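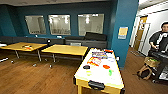
The club room at Lemden, with the white-topped table, the two yellow-topped tables and the keyboard.

Lemden Club Room Dataset - README

Version of Monday, January 5, 2026

What is in the data
The set contains 1,970 short clips recorded by students of the Lemden robotics club. They were made for our entry in the Zemcombe student competition, in the category "Find and Approach". The task is to drive from the door to a named piece of furniture and stop in front of it without touching it.

Folders
clips/ - video files, one folder per session
labels/ - one text file per clip, with the target name and the stop time
splits/ - train, validation and test lists

There are 40 sessions. The test list has only sessions from Sidden, the second school in the project, so please do not mix it with the training list.

Labels
Each clip was labeled by two students. If their stop times differed by more than 3 seconds, a third student decided. The target names are: table, bench, door, pillar, keyboard. We use "keyboard" only for the musical instrument.

Known problems
Glass is difficult for our depth estimate, and distances near the windows are often too long. Shiny floors give false edges. In sessions 12 and 13 the clock was wrong by one hour - we did not correct it.

Baseline
The Schmieder baseline script is in tools/. It needs nearly 3,000 MB of memory. Run it from the main folder, or it will not find the split lists.

Use
Free for school and club work. Please name the Lemden club in your report.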